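家事・店舗軽作業の機械化に関する実証事業 進捗報告(中間)

提出先:Fosida助成事業室
実施主体:Clusholm生活作業研究所
協力:Tralby(店舗運営)、Sakai(試験住戸の提供)

1.報告の対象期間と概要

本報告は、助成対象事業「家事・店舗軽作業の機械化に関する実証」について、前回報告以降、10月末までの進捗を取りまとめたものである。本事業は、家庭および小規模店舗で日常的に発生する作業のうち、現時点の機械がどこまでを人手なしに遂行できるかを確認し、導入の可否を判断するための材料を整えることを目的としている。

当期は、対象とする4作業(食器の片付け、調理台の拭き上げ、衣類の仕分け、商品棚の前出し)のすべてについて、シミュレーション環境での試行を終えた。実機での試行は、調理台の拭き上げと商品棚の前出しの2作業に限って開始している。残る2作業の実機試行は、当初計画より遅れている。

結論を先に述べると、条件を固定した作業については実用の検討に値する水準に近づいているが、物の種類や置かれ方が日ごとに変わる作業については、家庭・店舗のいずれにおいても無人で任せられる段階にない。前回報告で示した「年度内に1作業を常時運用へ移行する」という目標は、対象を商品棚の前出しに絞ったうえで維持したい。

2.作業別の進捗

(1)調理台の拭き上げ

平らな面を拭く動作は、把持する布の厚みが一定であれば安定している。課題は面の端と隅である。調理台の縁に立ち上がりがある場合、手先がこれに触れた時点で制御が停止方向に働き、縁に沿った帯状の部分が拭き残しになりやすい。試験住戸の調理台はタイル張りであり、目地の凹凸によって接触力が変動することも、平滑な天板を前提とした初期の設定では想定していなかった。

このため当期は、シミュレーション側の調理台をタイル面に改め、縁と隅を含む経路の作り直しを行った。手先を縁の高さより上へいったん退避させ、向きを変えてから再び面に下ろす手順を標準としている。所要時間は延びるものの、縁との接触による停止は減少した。

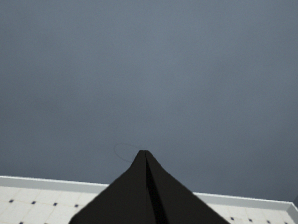 端まで拭けない機械なら、結局は人が布を持って後から回ることになり、手間は減らない、というのがSakai側から寄せられた意見である。面積の大半が済んでいても、残った部分のために台所へ立つ必要がある以上、家事が一つ減ったとは感じられないとのことであった。あわせて、作業中に台所を使えない時間が生じる点も、導入をためらう理由として挙げられた。

当研究所はこの指摘を妥当なものと受け止めている。従来の評価では、拭き取った面積の割合を主な指標としてきたが、これでは利用者の負担が減ったかどうかを示せない。次期からは「人による手直しが不要であった回の割合」を主指標とし、面積の割合は補助的な扱いに改める。この変更により、見かけ上の成績は前回報告より低下する見込みであるので、比較に際してはご留意いただきたい。

(2)商品棚の前出し

Tralbyの協力店舗において、閉店後の時間帯に試行を実施した。対象は箱形の商品に限り、袋物と瓶は除外している。当期の実施回数は800回で、このうち人の介入を要したのは113回であった。

介入の内訳で最も多かったのは、隣り合う商品を同時に引き出してしまう事例であり、次いで値札受けへの接触による停止が多い。商品の破損は生じていないが、陳列の乱れを翌朝に従業員が直した例があり、店舗側の作業日誌に記録されている。介入一回あたりの対応は短時間で済むものの、そのために人が売場を離れられないという点では、人手の削減に直結していない。

店舗側との協議では、介入が必要な箇所をその場で直すのではなく、一覧にまとめて朝の開店準備の中で処理する運用が提案された。機械が判断に迷った棚は飛ばして次へ進み、結果だけを残す方式である。人が待機する必要がなくなるため、成功率を上げること以上に現場の負担軽減に効く可能性がある。次期に試行する。

(3)食器の片付け

シミュレーション上では、皿と椀を一つずつ水切りかごへ移す動作が成立している。ただし、重ねられた食器、箸などの細い物、濡れて滑りやすい物については、把持の失敗が多く、実機に移すだけの確信が得られていない。家庭の食器は大きさも形も揃っておらず、住戸ごとに登録を求める方式は利用者の負担が大きい。登録を前提としない把持の方法を検討しているが、当期中に報告できる成果はない。

(4)衣類の仕分け

色と大まかな種類による仕分けは可能であるが、裏返しの衣類や、絡まった衣類をほどく工程で時間を要する。人が行えば数分で終わる量に対し、機械の所要時間はその5倍を超える。夜間や外出中に任せる用途であれば許容されるとの見方もあるが、動作音への懸念があり、試験住戸での実施時間帯は日中に限定している。

3.計画との差異

実機試行の遅れは、主として手先の部品の交換に時間を要したことによる。店舗での連続運転により指先の摩耗が想定より早く進み、予備の部品を店舗側に優先して充てたため、住戸側の試行を一時見合わせた。予備部品の追加調達は完了しており、次期の開始には支障がない。

費用については、部品調達費が計画を上回った一方、シミュレーション環境の整備を所内で行ったことにより外注費が減少した。総額は承認済みの範囲に収まる見通しであり、現時点で増額の申請は予定していない。費目間の流用については、別紙の様式により申請する。

安全面では、人が作業範囲に入った際の停止動作を毎回の開始前に確認している。当期に人身に関わる事象は発生していない。Tralbyの店舗で一度、清掃用具が通路に残されていたために走行が止まった事例があり、閉店時の確認表に項目を追加した。

4.現時点での評価

家事や店舗作業を機械に任せられるかという問いに対しては、作業の名称ごとに可否を答えることが難しい。同じ「拭く」作業であっても、物の置かれていない面と、調味料や郵便物が置かれた面とでは、必要な能力が異なる。試験住戸では、事前に人が物をどける時間を計測に含めていなかったため、次期から計測の対象に加える。

商品棚の前出しは、対象商品が箱形に限られるという制約を受け入れるならば、常時運用の候補となる。調理台の拭き上げは、手直しの要否を基準とした再評価の結果を待って判断したい。食器の片付けと衣類の仕分けについては、年度内の実用化を見込まず、基礎的な検証にとどめることが適当と考える。

5.次期の予定

商品棚の前出しについて、介入箇所を一覧化する運用をTralbyの同一店舗で試行する。売場の配置換えが予定されているため、その前後の結果を分けて集計する。

調理台の拭き上げについて、新しい経路を試験住戸の実機に適用し、縁と隅の仕上がりを手直しの有無により判定する。判定は住戸側の担当者が行い、当研究所の担当者は立ち会わないものとする。

食器の片付けについて、把持対象を皿と椀に限定したまま、濡れた状態での把持を所内の設備で確認する。衣類の仕分けについては、動作音の測定を先行させ、その結果を踏まえて夜間実施の可否をSakaiと協議する。

6.助成元への確認事項

主指標の変更に伴い、前回報告の数値を新しい指標で再集計することの要否について、ご指示をいただきたい。映像記録が残っている回については再集計が可能であるが、初期の試行には記録のないものが含まれる。

また、常時運用の候補を1作業に絞ることが、交付条件に定める「複数作業における検証」の要件に抵触しないかについて、あわせてご確認をお願いしたい。ご回答は次回の定例会合までにいただければ、次期計画書に反映する。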